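4. 낮은 진열 선반에 과자류 채우기

이제 선반 조립과 바닥 수평 맞추기까지 마치셨으니, 가장 즐거운 단계인 상품 진열로 넘어가겠습니다. Hanent 낮은 선반은 눈높이보다 한참 아래에 놓이는 제품이라, 손님이 위에서 내려다보신다는 점을 늘 염두에 두시면 좋습니다. 처음에는 조금 더디더라도 천천히 따라와 주세요.

4.1 진열 전 준비

1) 선반 윗면과 앞쪽 테두리를 마른 천으로 닦아 주세요. 구석에 남은 포장 부스러기도 이때 함께 치워 두시면 나중에 통을 다시 들어내는 수고를 덜 수 있습니다.
2) 선반 앞 바닥에 카펫이 깔려 있다면 떨어진 뚜껑이나 비닐 조각이 없는지 한 번 살펴봐 주세요. 줄무늬 카펫에서는 작은 조각이 의외로 눈에 잘 띄지 않습니다.
3) 상품을 원통형과 상자형으로 나누어 손이 닿는 곳에 모아 둡니다.
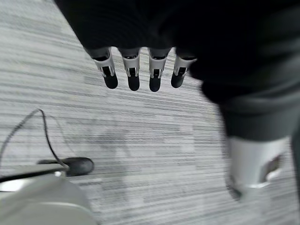
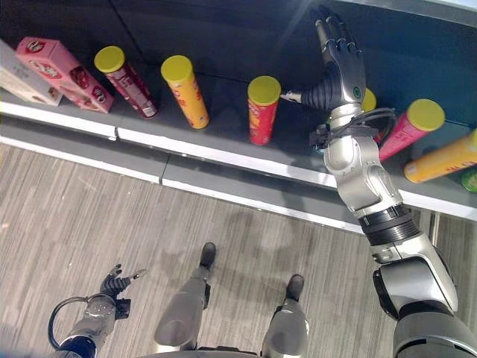 4.2 상자와 통 놓기

4) 상자형 과자를 왼쪽 끝부터 놓습니다. 긴 면이 선반 앞쪽을 향하게 하면 상품 이름이 먼저 보여서 고르기가 한결 편합니다.
5) 원통형 과자는 뚜껑이 위로 오게 세우고, 상표의 그림이 앞을 보도록 살짝 돌려 주세요. 통 사이에 손가락 2개가 들어갈 만큼 간격을 두시면 꺼낼 때 옆 통이 덩달아 넘어지는 일이 줄어듭니다.
6) 비슷한 색끼리 붙이실지, 섞어 놓으실지는 취향대로 정하셔도 됩니다. 저희는 분홍과 빨강 사이에 노란 계열을 하나씩 끼워 넣는 쪽을 좋아합니다. 멀리서 봐도 맛이 구분되어 보이거든요.
7) 마지막으로 한 걸음 물러나 전체를 내려다보시고, 기울어진 통은 바로 세우고 누운 통은 일으켜 주세요.

참고: 선반 윗면은 길이 800mm를 기준으로 설계되었습니다. 칸막이가 필요하시면 별매품인 Maver 칸막이를 이용해 주세요. 높이가 187mm를 넘는 통은 칸막이보다 위로 올라오니, 되도록 뒤쪽에 두시는 편이 안정적입니다.

주의: 아래 단은 발판이 아닙니다. 높은 곳의 물건을 꺼내실 때도 절대 밟고 올라서지 마세요. 통을 눕혀서 보관하면 굴러떨어질 수 있으니, 꼭 눕혀야 할 때는 앞쪽에 미끄럼 방지 띠를 붙여 주시기 바랍니다.

4.3 조명 확인

8) 매장 조명을 모두 켜고 뒤판에 빛이 하얗게 반사되는지 확인합니다. 반사가 심하면 조명의 각도를 10도씩 조절해 가며 편안한 위치를 찾아 주세요.

진열을 마치셨다면 5장의 가격표 끼우기로 넘어가시면 됩니다.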